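Grasp planner picks wrong cylinder when two are touching

hexwrench
Started this in November, still stuck, so asking here. Running Waltimeck planner on top of our own segmentation, Mevavix for the arm drivers. Single objects fine. Two cylinders lying side by side and it all goes to pot. Planner either

a) merges them into one fat blob and says no feasible grasp, or
b) splits them but puts the grasp centre on the gap between

Depth cloud gets cropped to the table, plane removed, then clustering with a 300 point minimum. Have tried lowering it to 200, made (b) happen more often. Any ideas before I rip it out and start again?

Zaugg_A
What's the cluster tolerance? You gave the minimum size and not the thing that matters.

hexwrench
Sorry. 4 mm. Went smaller and single cylinders started breaking up near the far edge.

pilchard
euclidean clustering will never split two things that touch, it's doing what it says on the tin. use colour

Zaugg_A
Colour won't help if they're the same colour.

pilchard
are they tho

hexwrench
Both orange. This is the setup

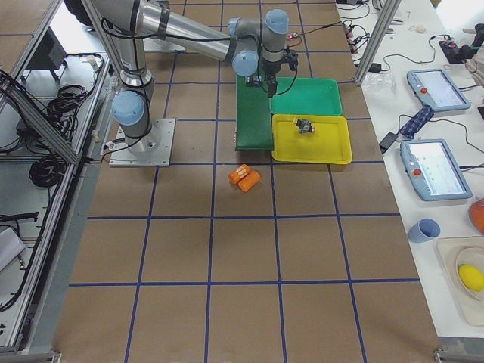 Segmentation runs on the camera side and publishes a list of clusters, the planner only ever sees the list. It has no idea what a cylinder is, just gets a cloud and a box. Which I now think is half the trouble, the box is axis aligned to the table and with the two orange ones lying diagonally to the tape grid, one on top of the other slightly, the box is mostly air. So the centre it hands over is wherever. Haven't checked that properly yet.

ingerb
Axis aligned box on a diagonal object, yes, that'll do it. Fit an oriented box from the principal axes, it's a few lines. Won't fix the merging but should help with your (b).

Better still fit cylinders directly. RANSAC on the merged cluster, take the best one out, run again on what's left. We do this with Hakora and it copes with touching parts most of the time. Needs decent normals.

Zaugg_A
Disagree with RANSAC here. From one fixed viewpoint you get a thin strip of the curved surface, and where one overlaps the other you get even less. The radius will wander all over the place. I'd train a small instance model on the RGB and use the masks to cut the cloud. 3,000 labelled crops and you never think about it again.

ingerb
He knows the radius. Lock it. Then you're only solving for the axis and it settles down nicely. Labelling 3,000 crops for two cylinders is a bit much, Alois.

Zaugg_A
Today two cylinders, next month it's whatever ends up in the trays.

ingerb
Then he can label them next month

pilchard
lol

hexwrench
Radius is known, yes, hadn't thought of fixing it. Will try Inger's way first as it's an afternoon and not a fortnight. Printed marks on one of them as well, so colour edges give me a bit of noise in RGB. Wary of masks for now.

mossbank
Different question – is the tall green block in your planning scene? Gripper's right above it in the pic. If that's missing or the height's wrong you'll get "no feasible grasp" for reasons that have nothing to do with clustering. Had this exact thing with Balogun, lost a week to it, message was the same whatever went wrong.

hexwrench
It's in as a collision box, padded by hand. Possibly padded too much now you say it. Trays are in too, as meshes.

mossbank
Turn on the rejected candidates view and see what they're colliding with. If they're all red on the block side there's your answer for (a).

Zaugg_A
Good point, do that before any of ours.

hexwrench
Right, update. Rejected view on. mossbank was partly right, a good chunk of candidates were dying on the green block, all from the approach path and not the grasp itself. Planner was swinging in low from the block side. Cut the padding and added a pre-grasp pose straight above, "no feasible grasp" much rarer. When they merge it's still useless though, fingers won't open wide enough for the blob.

Fixed radius RANSAC: first cylinder comes out clean, second is short at one end where the other covers it, so its centre is off along the axis. Across the axis is good.

ingerb
You know the length too? Take the end you can see and measure back from that.

hexwrench
oh. yes I do. doing that now

Zaugg_A
And pick the top one first, then look again. Don't plan both from one cloud. The second will have moved as soon as you touch its neighbour.

ingerb
Agreed on that one.

pilchard
mark the day

hexwrench
Re-scan after each pick is in the state machine already but was switched off to save time. Back on. Will post the config when it's tidied up, it's a mess of commented out stuff at the mo

mossbank
Post the messy one, tidy ones never get posted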